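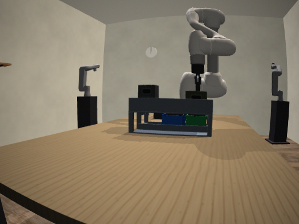
The Release Form

Jonalyn Rivera had 460 trials to sign off and she had signed off 451 of them. The last 9 were on her second monitor, lined up in a column, and every one of them was marked PASS in green.

She opened the first one again. The arm went down to the box on the stand, closed, lifted, moved over and let go. The log said the same thing in numbers. Contact force was inside the limit and the wrist never left its zone.

Reynaldo Castillo came by with his coat on.

"You're still on Lustik?"

"Nine left."

"They're green."

"I know they're green."

He stood there a minute and looked at the column. He had written most of the controller and he had a right to be tired of it. Plinura wanted the release form by the end of the day so that the arm could go onto the line at Buenaventura. Everybody at Drurnent knew the date, 16 May 2022, because Sherif Belkadi had put it at the top of every email since November.

"What's wrong with them?" Reynaldo said.

"The stop test. Section 3. The arm has to stop when a person comes into the zone, and it has to stay stopped until somebody resets it by hand."

"It does stop."

"It stops. Then the zone clears and it starts again by itself. Watch."

She ran the fourth one for him. The simulator put its gray cylinder at the edge of the table, which was what it used for a person. The arm stopped over the stand. The cylinder backed away. After 2 seconds the arm finished what it had been doing.

"That's automatic restart," Reynaldo said. "Plinura asked for that. It saves them walking over to the button."

"Did they ask for it in writing?"

"They asked for it on a call."

"The rule says by hand."

"The checker passed it."

"The checker looks for the stop. It doesn't look for what comes after. I wrote the checker, so that one's mine."

He took his coat off and put it on the back of a chair. Then he called Sherif, and Sherif came down from upstairs with Maricel Macaraeg, who handled the Plinura account and had already told them yes.

Sherif read the rule off Jonalyn's screen. He read it twice. The company had its own book of rules, forty-odd pages in a blue binder, and he had signed the front page of it when he started the job.

"It's a simulation," Maricel said. "Couldn't we release it and fix this on site? They have a fence."

"The fence has a gate," Jonalyn said. "The gate's where the people come in to change the bins."

"One person at a time."

"Yes."

Maricel sat down. She was not a careless woman. She had been on the phone with Plinura since seven in the morning and she had not eaten lunch.

"Say somebody's in there changing a bin," Jonalyn said. "The arm stops. They crouch down to get the bin off the lower shelf, and now the sensor can't see them behind the stand. As far as the arm knows, they left."

Sherif asked if she had run that.

She hadn't. There was no trial for it in the 460. She built one while they stood behind her. She made the cylinder short and slid it in close to the stand, down at the level of the bins. It took her longer than it should have because her hands weren't steady with people watching. When she ran it, the arm stopped, and then it started again, and the cylinder was still there.

The checker wrote PASS next to it in green.

"All right," Sherif said.

"I can take the restart out tonight," Reynaldo said. "That's one line. But then all the stop tests have to be run over."

"All of them," Jonalyn said. "And the checker first."

"How late?"

"Up to two days, if the server holds."

Maricel got up and went into the hall to make the call. They could hear her through the door. She said "no" several times and then she said "because of the gate." She asked to speak to Analyn Malabanan, who ran the floor at Buenaventura and would be sending the people in to change the bins. There was a long quiet part after that.

Sherif took the release form out of the tray. There was a box at the bottom for a reason, and he gave Jonalyn the pen. She wrote: Restarts without manual reset. Person not detected below shelf height. Checker incomplete. She signed it and he signed under her.

Maricel came back in.

"Analyn wants to know how tall the short one is," she said.

"The cylinder?"

"She's got a man over there with bad knees who sits on the floor to do it. She wants him in the test."

Jonalyn pulled up the trial and changed the height.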